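Talk notes, Dratton library, September, 60 min incl. questions

Start on time. Water. Thank Rainer Heitmann for the room and the coffee.

Open with the bread question: why do we eat so fast at home? Hands up, who ate standing up today. Wait for it. Don't fill the silence.

Then my grandmother's kitchen on Hollmann Street. Supper at one table, everyone late, no one starts. Keep this SHORT, last time it ran way over.

Main bit. Shared meals went from habit to event. Work hours, school stuff, phones (don't rant about phones). Survey I ran in Tumorum, 1375 forms back, 89 people said they never eat with anyone on a weeknight. Say the number slowly. Pause.

Read the one from the night nurse. The soup one. Not the long one.

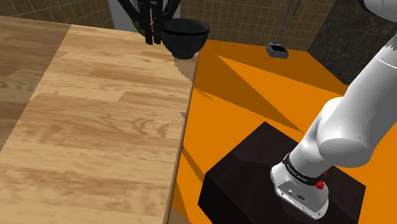
Slide 2: table, one dark bowl at the far corner

Leave slide up while I talk about eating alone. Not a sad thing by itself!! Lots of people on the forms liked it. Difference is whether you picked it. Say that twice, people write it down.

Next, what people tried. Soup night, same pot every week, no cleaning up beforehand. Neighbors swapping leftovers. The Zandidard building did a hallway supper, folding chairs, went on till ten. Somebody will ask about cost, answer is beans.

If short on time skip the history part, go strait to the ask.

The ask: one meal, one extra person, before the month is out. Doesnt have to be good food.

Questions. Repeat each one into the mic, back row can't hear. Sign up sheet is by the door, mention it again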